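How many demos for a simple pick and place in a kitchen?

Posted by tray_and_board

We have two arms at a kitchen counter and we're teaching by remote control. The task is to pick up a toy fruit from a plate and set it on the cutting board. I have 50 demos so far, all recorded by the same operator. The trained policy reaches for the fruit fine, but then it stops above the board and hangs there until it times out. Do I need more demos, or is something wrong with the ones I have? The controller is a Danness unit and we log with Likum, if that matters.
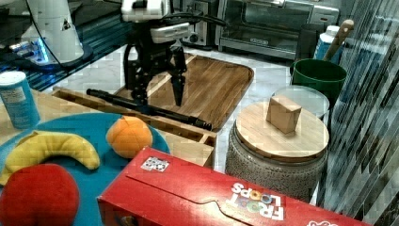

Everything gets logged at 22 frames per second. I left the other things on the counter on purpose, so the policy wouldn't get used to a bare surface.

ikelent_user

Look at your pauses before you record more. When people drive an arm remotely they slow down right before letting go, to check the height. If the arm sits still for a second or two in every demo, the policy learns to sit still there too. Cut out the frames where nothing moves, retrain, and see. We did this on our Ikelent setup and it fixed most of the hanging. Also have a second person record a few – one operator's habits show up strongly in a small set.

grip_late

more data. we used 128 for ours

bautista_bench

Agree with the trimming, but don't cut the frames where the gripper is opening. The arm is still then too, and if you filter only on arm motion you throw away the release. I lost a day to that on a Bautista arm. Keep 8 frames on each side of any gripper change. After that, vary where the plate sits. If it's still stuck, then record more.

Related
Trimming idle frames from teleop logs
Hand guiding or remote control for short tasks?
Likum export drops gripper state
Danness controller lag when two arms are connected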